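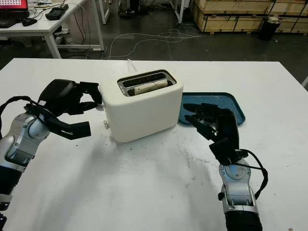 Grembridge, 2026-07-11

3.2 Toasting station

Breakfast tasks at the Flamstead site were set out on a plain white table. The off-white toaster has two slots and a small knob low on its left side, with a shallow blue tray to its right (Figure 4). Bread was placed in the nearer slot. Crumbs were left on the table between trials.

We use cookies to improve your visit. Accept | Settings

The Girus set holds 412 toasting trials, 30 of them recorded in March.
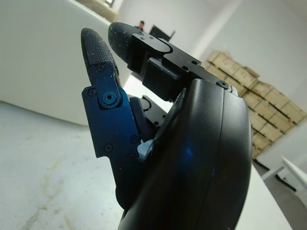 3.3 Bread and placement

Rolls and slices were both allowed, as in Eyvindsson. A roll was laid lengthwise in the slot.

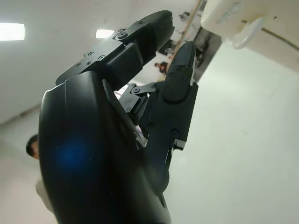
A slice was stood on its long edge and could show a little above the metal top. 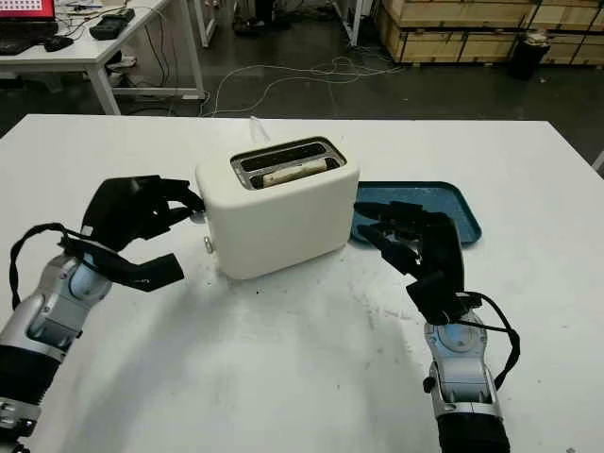
Trials with burnt bread were kept and marked separately.

Figure 4. Toaster and tray on the table.

Last updated: March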